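4.2 What the small compartments did to the sorting

I'll admit I went into this part of the study with a favourite. I've kept buttons, spare fuses and odd earrings in a compartment box for most of my adult life, and I fully expected our 12 households to love theirs as much as I love mine. They didn't, or at least not straight away, and the way they grumbled turned out to be far more useful to us than praise would have been.

Each household had the same 149 small things to put away and 60 minutes to do it in, with a flat tray for anything they hadn't made up their minds about. I've already gone through the drawer results in 4.1, so I'll stick to the tabletop here. The biggest surprise for me was how much the tray mattered! We'd added it almost as an afterthought (Ida Janssen thought people would want somewhere to park things) and it ended up in the middle of nearly every conversation we had afterwards. One person told us it was "the only honest part of the table", because everything on it was there on purpose, waiting, whereas things in the compartments had sometimes just been dropped in to get rid of them.

Figure 3 has the two side by side. The organiser is the white plastic one, three rows of five, and the tray is the brown one with the thin silver edge. A single small white disc on a tray that size looks a bit lost, and I think that's part of why trays get cleared – one leftover nags at you in a way that a full heap never does.

Figure 3. Compartment organiser and flat tray on the tabletop, with a small round disc on the tray.

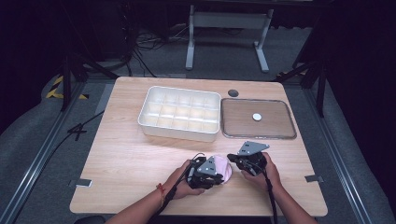
How many kinds of thing should share one compartment? One kind for each compartment works best, and two is fine if they look nothing alike.

I'd have said the same before we started, to be fair, but I wouldn't have been able to say why. People who mixed two similar things (the two sizes of washer were the classic) went back to that compartment again and again to check it, and they told us they didn't trust it. People who mixed a washer with a bit of ribbon never gave it another thought. Nine of the households ended up with at least one compartment they called "bits" or "other", and I must say I find that rather cheering, as every kitchen drawer I've ever owned has been exactly that.

Soft things were the real nuisance. Anything made of cloth or foam springs back up over the walls, and then the compartment next door gets used as overflow, and before long a whole row has been given up. Ilse Kuhlmann, who ran the Sunday sessions, suggested leaving soft items out of the organiser altogether, and the households who came to that idea by themselves were the ones who sounded happiest at the end. We hadn't planned for it, so I can't tell you whether it saves any time. The timings we do have are in 4.3, along with the trouble we had over what counted as finished.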